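Rundgang Gästezimmer, Haus Wuteswood — Oktober

Bettgestell: fest, wackelt nicht mehr. In Ordnung.
Rauchmelder: Prüfton kam beim ersten Drücken.
Fluchtweg: 2 Koffer standen im Flur, bitte umstellen, lieber Pentti!
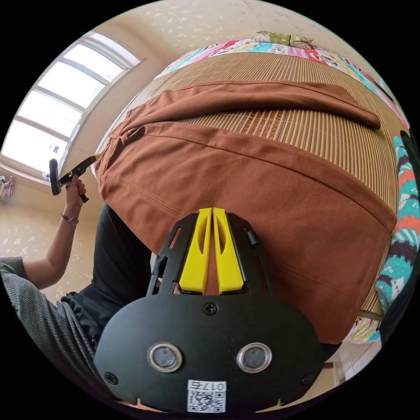 Schlafmatten bitte mit der flachen Hand auf Splitter abfühlen, ganz in Ruhe. Auch unter gefalteten Sachen wie dem braunen Stoff auf der gestreiften Matte — einfach kurz anheben und danach wieder hinlegen.

V. Kragh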